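Clarance Pantry Hub -- progress report, 5/28/22

Quick one, full report to follow in September. Grant to date: $2415 spent, mostly shelving, jars and caddies from Laden. $183 left over for labels.

Jar sorting is the bit you asked about. We've moved to small caddies so the spreads can go from bench to shelf in one lift. Cream lids on dark jars, labels facing out where we can manage it.

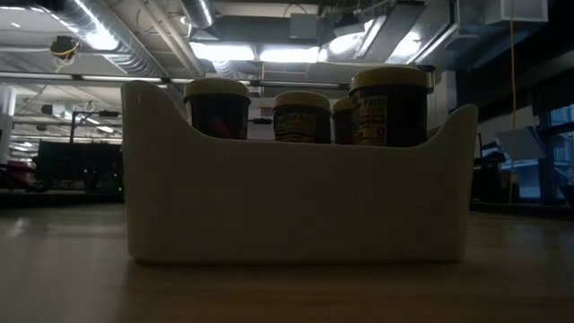
STORAGE AND SORTING

Bins are holding up well so far. Low front is good, you can see whats in there without pulling everything out. Households on the list now 13, was six at the start.

Lid colours -- yellow lids go in the white tray, green lids in the clear container. Still working thru both on the wood table. Irkix order of spare lids not here yet, have chased twice.
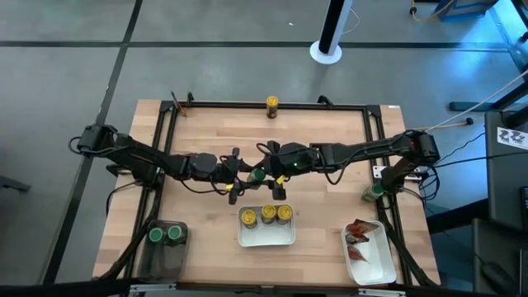 STILL TO DO

Labels for the Ikeda Street shelves. Use-by list needs redoing, old one has teh wrong dates. Would like to put the $183 toward a label printer if thats ok with you -- pls confirm.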